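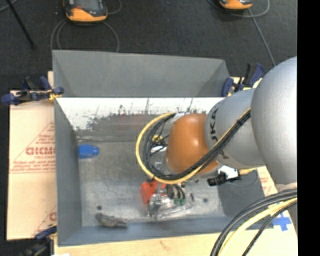 How often should a gray storage bin be repainted on the inside? When bare material shows over more than a palm-sized area, and otherwise leave it alone.

I keep a log of this sort of thing. The white coat on the inner far wall has gone ragged along its lower edge, with scratches and chips down to gray. There is a faint reddish smear across the worn part. I have not identified it and it did not come off with dish soap.

The floor of the bin is scuffed all over. I don't touch up floors. Paint there lasted 18 days the one time I tried it, in July, and the flakes ended up in everything.

Procedure for the wall, as of June 11, 2022:

Wash, rinse, leave overnight.
Sand the ragged edge with 220 until a fingernail no longer catches.
Two thin coats of Varar white, 5 hours apart.
Nothing goes in for 26 hours.

Chaimae Ghoneim wrote to recommend the Grotel primer under the Varar. I have a can of it and will try it on one end first – the angled folds are where paint lets go soonest.

I set the bin down on cardboard with a board along the near side. Cardboard alone wears through at the corners, and a board alone slides. The tan sheet is due for replacement.

Next entry will be the lids.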